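Back on the turboprop

I wasn't going to write anything more about the Ellitz to Prendano run after my grumble in July, but so many of you wrote in (thank you, truly!) that I feel I owe you the next chapter.

The regional jets are gone from the route and we're back on turboprops, with propellers right outside your window if you sit in row 2 like I did. The flight is 385 kilometres, and I'd braced myself for a long, rattly sort of morning. My neighbour Asanka Fakir, who has flown it for work more often than anyone I know, told me to bring a jumper and stop fretting, and I'm pleased to report I did both.

It was lovely! We stayed lower than the jet used to, so I had the whole coastline to look at, and the colour of the water over the sandbars was worth the fare by itself. Boarding was across the tarmac, which I've always had a soft spot for. You feel like you're going somewhere.

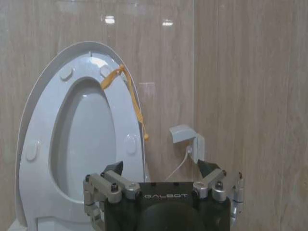
My one real complaint is the timetable. The early departure has been dropped, so anybody with a morning appointment in Prendano now has to go the night before and pay for a bed. I've written to the airline and got a very polite reply that didn't say much. If you use the route, please write as well, and do mention the early flight by name. I'm booked again next month, on the afternoon service this time, and I've asked for the other side of the cabin so I can see the hills.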